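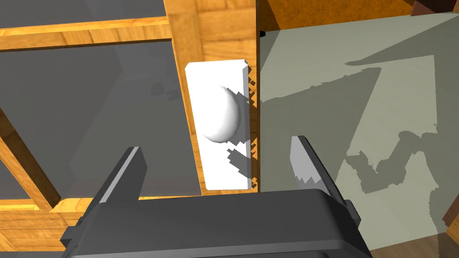

How much should I budget for a first robot arm?

Take whatever the arm costs and plan on spending close to that much again. The arm is the part everybody prices first, and then the gripper, the stand, the cabling, the safety gear and somebody's time all show up on separate invoices. When I put together my first budget at Breltstead I had one line that said "robot" and one that said "misc." Please don't do that! My misc. line was gone before the arm was bolted down.

Do I have to buy an arm before I can try anything out?

Nope, and I'd hold off if you can. Start in simulation. You can put a model of the arm in front of a cabinet, point a gripper at the door knob and learn a lot about reach and finger shape without signing for any hardware. We changed our minds about the arm we wanted while we were still working on screen, which saved us a very awkward phone call to the vendor.

So simulation is free?

The software can be. The people aren't. Levente Nyitrai built most of our kitchen models, and I had penciled him in for a few afternoons. It ended up being most of May. You'll also want a computer with a decent graphics card, and if you're planning to run lots of tries side by side, budget for a better one than you think you need (I bought ours twice).

How rough can the simulated room be?

Pretty rough, for planning purposes. Blocky shadows and plain gray walls don't bother me when all I want to know is whether open fingers fit on either side of a handle. If your robot is going to work from camera images, that's a different conversation, and you should set aside money for nicer rendering or for a lot of testing on real doors.

Which gripper should I get?

For cabinet doors and drawers, a plain two-finger gripper is where I'd start. Look at the widest thing you need to grab, then check how far the fingers open, and leave yourself slack on both sides. Perla Esquivel on our team keeps a drawer of hardware-store knobs just for this. Rounded ones are slippery customers, so ask for a quote on spare fingertips too. We keep 4 sets on the shelf and we do go through them.

Rent or buy?

I'm a renter by nature, so take this with some salt. If your project is shorter than a year, rent. Ask whether the rental includes the controller and the software license, because ours (through Chacko) didn't include the license and I only noticed when the login screen told me so.

What do people forget to put in the plan?

Shipping crates. You need somewhere to keep them, and you need them if anything goes back. Also a table that doesn't wobble, training for the second and third person who'll use the thing, and a service visit. Comfort Amissah reads all our purchase orders now, and she won't pass one that doesn't have a repair line in it.

How long does it take from order to working robot?

Ours took 100 days from purchase order to first opened door, and 31 of those were spent waiting on one mounting plate. Order the boring parts first.

Can I get a copy of your planning sheet?

Sure! Ask Abdelghani Abdel Hamid at the front desk and he'll send you the current one. It was last updated 8/1/23, so please check the prices with your own vendors before you show it to your boss.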